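3. How we ran the project, and what the days were like

3.1 Getting started

I should say up front that none of us came into this as experts on cloth. Ojo began as a student project inside the Raltavgate robotics course, and the plan in the first week was to teach an arm to stack cups. Everybody stacks cups. By the second week we had talked ourselves into laundry, mostly on the grounds that all of us hate doing it, and the course staff let us go ahead on the condition that we collect our own demonstrations and write down every dumb thing we did along the way. A good part of this section is that list.

The idea is simple enough to explain to a roommate. A person holds one gripper in each hand and does the chore: picks up a cloth, stretches it, folds it, puts it down. The grippers record what they see and how they move. Later, a model is trained on those recordings and asked to drive a real arm through the same motions. We never touched the arms while recording, and that saved us a lot of waiting, as the arms were shared with other student teams and somebody always needed one more hour.

For the write-up we split the work into two tasks. Dulletti is the two-person stretch, where the cloth is passed between grippers and pulled flat in the air before it goes down. Stisgate is the single-person fold on a table. (The names come from a list of made-up towns one of us had in an old notebook. By the time we thought about changing them, they were in all the folder names, so they stayed.)

3.2 Collecting the demonstrations

We recorded through the fall and finished in November. The target was 2000 demonstrations, and we ended up with 3833, counting both tasks. I'd love to claim that was careful planning! What really happened is that the later sessions went so much faster than the early ones that we just kept going -- once your hands learn the grippers, a fold that used to take forever is over before you've finished your sentence.

The early sessions were rough, though. You lose all the feeling in your fingertips when you work through a gripper, and you don't notice how much you depend on it until you're poking at the corner of a towel for the fifth time and coming up with nothing. We got into the habit of pinching a little fold first and then lifting, instead of going for the flat edge. Pulling was the other thing to learn. Too gentle and the middle sags, too hard and the cloth pops out of somebody's jaws and you start over. We kept the failed grabs in the data as long as the person recovered and finished the job, and threw out the run if they gave up or used their bare hand.

Sessions were capped at 10 runs before a swap. That rule came from sore wrists and not from any theory, but I think it helped the data too, since people get sloppy when they're tired and start doing the same lazy motion over and over. After a swap, the next pair would usually argue a bit with how the last pair had done it and do it their own way, which gave us more variety than we would have thought to ask for.

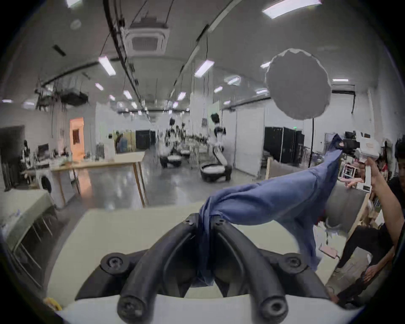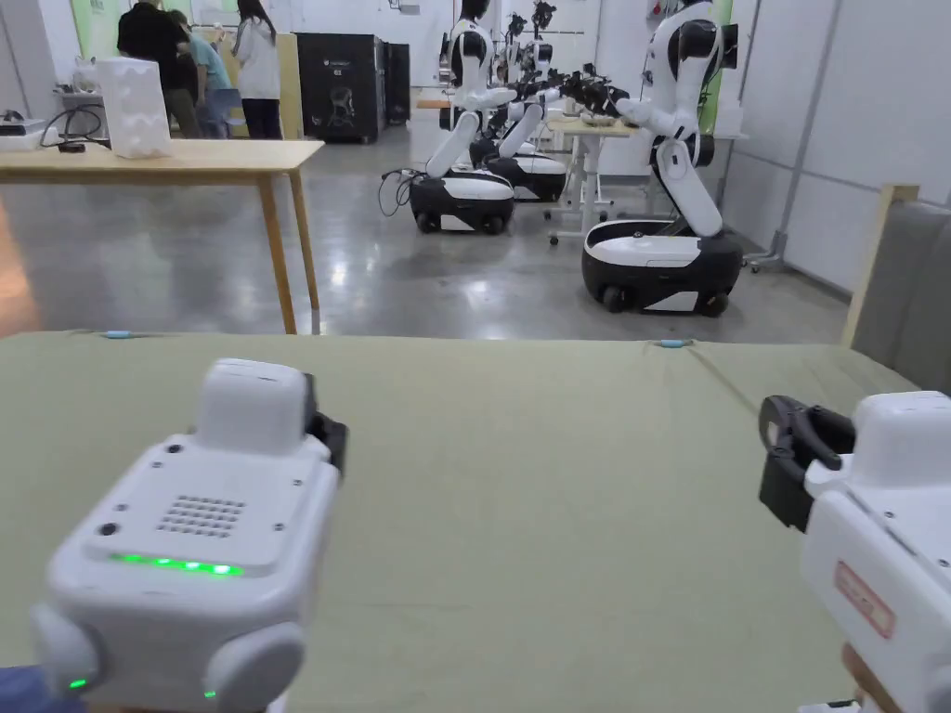
Figure 2. Working with the hand-held grippers. First picture: a blue cloth held between two of them. Second picture: two grippers at the table with the green cover.

Did we need the robot arms to be running while we recorded?

No part of the recording depends on them. The demonstrations come from the hand-held grippers alone, and an arm is only needed once there's a trained model to try out.

3.3 Cleaning up the recordings

I had pictured this part taking an afternoon. It took longer than the collecting did, if you count by how tired of it we were. The biggest headache was matching up the left and right recordings. Each gripper keeps its own clock, and the clocks drift, so by the end of a session the two hands could disagree about when the cloth changed grip. Our fix was low-tech. We tapped the two grippers together at the start and end of every run and lined up the bumps in the motion signal afterward. A few runs had no second tap, and we dropped those.

Then there was the labeling. For each run we marked the first good grab, the moment the cloth was flat enough to fold, and the release. Two of us labeled a shared batch to see whether we agreed, and on grabs and releases we mostly did. On "flat enough" we really didn't. One labeler wanted every wrinkle gone and the other was happy with anything that looked like a rectangle, and we had a long back-and-forth before settling on a rule: if you could put the next fold in without fixing a corner first, it's flat enough. We went back and relabeled the shared batch with that rule and the disagreements got much smaller, though they never went away for the thin fabrics, which shift when you so much as breathe near them.

3.4 What we would change

If we ran Ojo again, I would start Stisgate before Dulletti. We did the two-person task first because it looked more fun (it is), but coordinating with a partner while you're still learning how to close the jaws is a lot to take on at once. The people who joined late and began with the table fold picked up the stretch quickly, while those of us who began with the stretch had to unlearn some habits, mainly yanking.

I'd also write the naming scheme down on day one. We have folders that differ only by a dash, and one of them is the one you want. And I would train a small, bad model early, on whatever we had by the end of the first few sessions. We waited until the whole set was cleaned, and only then found out that the model cares a great deal about where the cloth starts on the table. We had been setting it down in nearly the same spot every time out of plain tidiness. The last sessions were spent tossing it down any which way, and those runs are marked separately in the release so that other teams can leave them out or use them by themselves. Section 4 compares models trained with and without them.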